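Patwary Hand Kit: notes and data card

Read this first

I bought the Patwary kit with my own money and I've been recording with it on and off since September, so this README is half data card and half review. If you only want the files, skip down to the folder bit. If you're wondering whether to buy one, keep going, because I've got opinions!

What you get for your money is a hand-held gripper with a camera on it, a cable that could be longer, and a licence for Braster, the program that turns your recordings into something a robot arm can learn from. You hold the gripper, you do the job yourself, and Braster does the sorting out afterwards. I did all of mine at home in Cillville, on ordinary furniture.

The fingers are my favourite part. They're black, chunky things with narrow tips, and they open nice and wide (wide enough for a mug, which I didn't expect). Mine have stayed in line the whole time. The grip is less lovely and my wrist knows all about it after 100 takes.
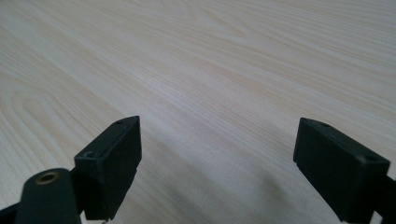 Surfaces

Pale wood grain is kinder to the camera than I'd feared. The lines give Braster plenty to hold on to when it works out where the gripper is, and black fingers stand out well against it. Watch for soft shadows near the fingers, and for a bit of sheen if you've got a window or a lamp on the go. I left all that in. A plain white worktop was much worse for me, and Braster lost its place on it again and again.

What's in the folder

There are 100 takes, split over 6 jobs: picking up, putting down, stacking, sliding, turning over, and a "nothing" job where the gripper just hovers over a surface and closes on thin air. Please don't throw that last one away! I trained without it once and my arm grabbed at table tops all evening.

Each take has its video, a file with the finger opening, and a short note from me. The notes are patchy early on. Sorry.

Known niggles

Braster crashes if a folder name has a space in it. Two takes in the stacking job have no sound, and I've kept them anyway. The Ronano mount fits, but you'll want to tighten it every 5 takes or so until it beds in.

Would I buy it again? Yes, though I'd wait for a longer cable.

Last changed 23 March 2018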